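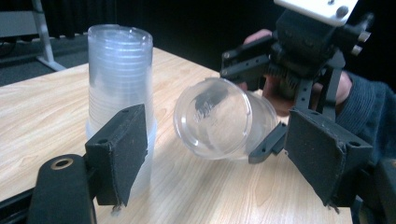
Nested cups can be counted with a ruler. The method depends on one fact: every cup added to a stack raises it by the same small amount, called the pitch. Counting rims by eye works for short stacks and becomes unreliable in tall ones, particularly with clear plastic. In a tall stack standing rim-up on a table, the rims close up into a column of fine horizontal ridges, and the walls turn milky where the layers overlap, so there is little for the eye to hold on to between one rim and the next. A height measurement avoids the problem.

The procedure was written for the Studen catering store, where disposable cups are counted on the first Monday of the month. It applies to any cup with a rolled rim and a tapered wall. It does not apply to cups with handles or to mixed stacks.

What you need

A steel ruler or a tape with millimeter marks
A flat board or a hardcover book, larger than the cup rim
A flat table
Eleven cups of the type to be counted
Paper and pencil, or the count sheet

Use millimeters throughout. Fractions of an inch can be made to work but the arithmetic is slower and rounding errors are harder to spot.

Step 1. Measure one cup

Stand a single cup on the table, rim up. Lay the board across the rim. Measure from the tabletop to the underside of the board. Do not measure from the rim directly, as it is rounded and the reading will shift with your eye level.

Write the result down as H. For the Flomivar clear cup used in the examples here, H is 118 mm.

Step 2. Measure the pitch

Nest ten more cups into the first. You now have eleven cups and ten gaps. Press down once on the top rim with a flat hand, let go, lay the board on top and measure again.

Subtract H from the reading and divide by 10. The result is the pitch, P.

Flomivar clear cup:
Eleven cups: 213 mm
213 - 118 = 95
95 / 10 = 9.5 mm

Do not find P by measuring two cups and subtracting. An error of one millimeter in that reading is an error of one millimeter per cup, and in a stack of 48 it throws the count off by several cups. Over ten gaps the same error is spread to a tenth of a millimeter.

Step 3. Settle the stack

Stand the stack to be counted upright on the table, away from the edge. Check the following before measuring.

All cups face the same way.
All cups are the same type and size. Look at the rims from the side. A cup from another supplier usually shows as a wider or narrower gap.
No cup is cracked or folded at the rim. Remove any that are and write them off separately.
No paper, lid or piece of sleeve is caught between cups.

Press down once with a flat hand, using the same force as in Step 2. Do not lean on it. Thin cups wedge under load and the stack will read short, and they will also be difficult to separate later.

If the stack leans, turn the upper part a quarter turn and press again. A stack that still leans should be split in two and measured as two stacks.

Step 4. Measure and calculate

Lay the board on the top rim and read the height, S. Keep the ruler vertical. Then:

Number of cups = (S - H) / P + 1

The 1 is the bottom cup. Forgetting it is the most common mistake on the count sheets, and it is repeated for every stack, so a shelf of 13 stacks comes out 13 cups short.

Example, part stack:
S = 251 mm
251 - 118 = 133
133 / 9.5 = 14
14 + 1 = 15 cups

Example, full stack:
S = 564.5 mm
564.5 - 118 = 446.5
446.5 / 9.5 = 47
47 + 1 = 48 cups

Round the result to the nearest whole number. If it falls within a tenth or two of a whole number, accept it. If it lands near the halfway point, for instance 31.5, settle the stack and measure again. If the second reading is no better, split the stack. Persistent halves generally mean a foreign cup somewhere in the column.

Step 5. Make a gauge stick

For repeated counts of the same cup, the calculation can be replaced with a marked stick. Take a straight wooden strip, a little longer than your tallest stack. Square off one end. Mark a line at H from the squared end and label it 1. From there, mark a line every P.

Set out the lines from a single ruler position where possible. Stepping the pitch along with dividers adds up small errors. With P at 9.5 mm, the line for 11 cups must fall at 213 mm from the end. Check that one before going on. Use a longer line for every fifth cup and write the number beside it.

Write the cup type and the month on the back. Ours says Flomivar clear, March. A change of mold or supplier changes the pitch, and an old stick gives wrong counts that look perfectly reasonable.

To use it, stand the squared end on the table beside the stack, lay the board on the top rim, and read the line level with the underside of the board.

Step 6. Count a full shelf

Make up full stacks first. A working size of 48 is convenient: it can be carried in two hands and stays upright on a level shelf. Measure each full stack once with the stick and add or remove cups to bring it to the line. Collect what is left over into one part stack and measure that last.

A complete entry from the store:

Upper shelf: 13 stacks of 48 = 624
Lower shelf: 13 stacks of 48 = 624
Part stack, 251 mm = 15
Total: 1,263 cups

Enter the part stack height as well as its count. If the total is queried, the height can be checked again without repeating the whole job.

Accuracy

Ehab Bouzid checked the method by unstacking a set of full stacks and counting the cups by hand. The gauge stick agreed on all but one. That stack had two cups wedged hard together near the bottom and read one cup short.

Temperature has a small effect. Cups brought in from an unheated store are stiffer and seat less deeply. Leave them in the room for an hour, or measure P again with cups taken from the same store.

Tall stacks compress at the lower rims under their own weight. Up to 48 cups we have not found this large enough to matter. For taller columns, measure a known stack of the same height and work out P from that.

Values for other cups

Hazem Shehata keeps the list of H and P for the types in stock. The Ragab paper cup has a thicker rolled rim and a larger pitch, and its paper wall gives slightly when pressed, so use the board alone and skip the hand pressure. The Wamer soup cup has stacking lugs inside the base. Its pitch is set by the lugs and hardly varies, but the cups must be turned until the lugs seat. A stack with one cup riding up on its lugs reads high by a few millimeters.

Each new type gets its own line on the list and its own stick. Repeat Steps 1 and 2 with the first carton of every new delivery. If P differs from the listed value by more than 0.1 mm, withdraw the old stick and cut a new one.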